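Forum > Learning from demonstration > Data collection

Two-arm cup and bottle task: collect more demos, or throw out the ones I have?

Asked in March, 3 answers

I have a two-arm teleop setup in a back room and I'm trying to get a policy to do one thing: the right arm picks up a bottle, the left arm holds a cup still, and the bottle tips over the cup as if pouring. No liquid. I have met me, and I'm not putting water near those power supplies.

There are three cameras, one on each wrist and one at the chest. Everything records into Zurkent, which syncs the streams and cuts the episodes when I press a pedal. I've collected 64 demos over the past two weeks, mostly after 9 p.m., and trained on all of them. The policy reaches for the bottle beautifully. It gets the fingers open, lines up, and then hovers there like a man trying to remember why he walked into the kitchen. Sometimes it closes. Sometimes it backs off and lines up again. The left arm, meanwhile, wanders over to the cup whenever it feels like it.

I went through the first few episodes by hand last night. My starts are all over the place. In some of them I begin with the arms parked, in others I was already reaching before I hit the pedal, and in plenty of them I sit with the gripper open over bare table while I work out what my other hand is doing.

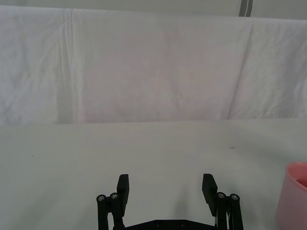 I also moved the cup between episodes, because I read that you should vary things, but I moved it by maybe the width of the cup and always to places I found comfortable. The bottle I barely moved at all. It has a metal neck that goes from silver to nearly black depending on what it's reflecting, and I don't know if that matters.

The backdrop is a white cloth, wrinkled. I have been told by a person I live with that it could be ironed. I have been told this more than once.

So: do I keep going until I have hundreds of these, or start over with cleaner ones? A guide I found from the Culham group says more data fixes most things. My evenings would like a second opinion.

Setup details, in case anyone asks: position control, two-finger grippers on both sides, chunk length 8, wrist and chest views all fed in at the same resolution. I didn't change anything else from the defaults.

Answer 1 (accepted)

Don't collect anything else yet. Your hovering is in the data. You put it there.

A policy trained on imitation copies your pauses along with everything else. If a good share of your episodes contain a couple of seconds of open gripper, no motion, nothing much in the wrist view, then from that state the most likely next action is to stay put. It stays put, the view doesn't change, and you've built a very expensive paperweight. Chunk length 8 makes this worse. At normal recording rates that's a fraction of a second, well short of your pauses, so the policy gets a fresh chance to do nothing over and over.

What I'd do, in order:

Trim the idle stretches. Zurkent has a filter for low joint motion, under the export options and not under the editing ones, for reasons known only to whoever put it there. Set the threshold low and look at what it cuts before you trust it. You want to keep the short stillness right when the fingers close. That one is doing a job.

Fix your starts. Park both arms in the same pose, press the pedal, then move. If you need to think, think before the pedal.

Pick an order for the arms and keep to it. If the left hand goes to the cup first in half the demos and second in the other half, the policy learns that both are fine, and it will try to do both at once or neither. Mine did neither for a month.

Retrain on the trimmed set with a longer chunk. Then decide whether you need more episodes. I'd guess you do, but far fewer than you're dreading.

For placing the objects, put small marks on the table where they won't show in any view and work through them. Your idea of random is wherever your wrist doesn't hurt. Everyone's is. Include the annoying spots, with the bottle well out to one side and the cup pulled close to the front, because that is exactly where it will fall apart later.

One of mine, same kind of task, chest camera:

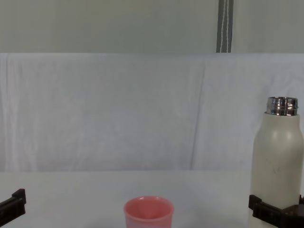
Chest view, bottle far right and cup near the front, both grippers in view.

A position like that looks ugly on the monitor and you'll be tempted to nudge things back to the middle. Leave it. Check the wrist view on the same timestamp, though. If the chest camera only gets part of an object, something else had better be getting the rest.

On the shiny neck: it matters a little. Move the bottle and turn it between episodes and the reflections will vary by themselves. I wouldn't paint it.

Answer 2

Just get more data. We had 1128 episodes on a folding task and it worked fine.

Comment: Worked fine on how many trials?

Comment: It was a demo day. It worked fine at the demo day.

Answer 3

Mostly agree with the first answer, with one disagreement. I wouldn't trim automatically. The Kowalczyk rig I used had enough joint noise that the filter kept the pauses and threw away my slowest, most careful grasps, and I didn't notice until I'd trained on it twice. Sit down with a coffee and cut them yourself. With 64 episodes you'll be done in an evening, and you'll learn some unflattering things about how you move.

Also worth checking: is the chest camera clock in step with the wrist ones? On my Wulloditz mount the cable worked itself loose and the stream came in late — never enough to drop frames, just enough that the gripper closed in one view while it was still open in another. The policy hovered in a way I'd call thoughtful. Play all three side by side at quarter speed and watch the fingers.

Leave the cloth alone, but don't change it halfway through. If you're going to iron it, do it before the new episodes and keep some of the old ones in the mix.

Comment from the asker: Trimmed by hand, took two evenings and not one. I apparently stop moving entirely whenever a car goes by outside. Retrained with the longer chunk and it closes on the bottle now more often than it doesn't. Left arm is still a free spirit. Re-recording with the cup always first, starting tonight. Cloth remains un-ironed pending further results.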